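# The Patient Work Behind a Robot's First Lessons

Before a machine can be trusted to move a cup across a table, it must be given a great many examples of the task. At the Foro Laboratory, where the Mokora programme has been gathering such examples since last spring, the work proceeds one short recording at a time, with a small arm, a dark work surface and a handful of everyday objects.

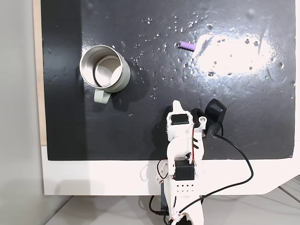
A pale green cup and a small purple cylinder share the surface with the arm in both views.

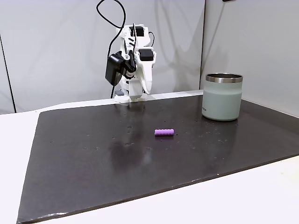 Anong Tanasarn holds that the value of a collection lies in its variety, and that a hundred careful recordings of the same movement from the same starting point will teach a system very little about the next room, the next table or the next cup. The remark reflects a view now widely shared within the programme. Early collections at Foro were tidy and repetitive, and the systems trained on them performed well only when conditions were reproduced with great exactness.

The present method is different. Each session begins with a written plan setting out where the objects are to be placed and which of them is to be moved. An operator then guides the arm through the task, while the positions of its joints are stored together with the camera record. The objects are rearranged before the next attempt. Attempts that fail are kept and labelled as failures, a practice which the programme adopted after some internal debate.

By the end of the winter the collection stood at 1396 recordings, of which 312 had been set aside for testing and were never shown to the system in training. A further 114 were withdrawn on review, most of them for faults in timing between the cameras and the arm.

Review remains the slowest part of the undertaking. Every recording is watched in full by a person other than the operator, who confirms the written label and marks the moment at which the grip closes. Software developed at Bisura has shortened the task, although the final decision is still made by the reviewer.

A second site, at Llanos, is due to begin recording in May. It will use the same session plans and the same form of label, but its operators will be newly trained, and differences in their handling of the arm are expected to appear in the results. Foro intends to publish the two sets separately before any attempt is made to combine them.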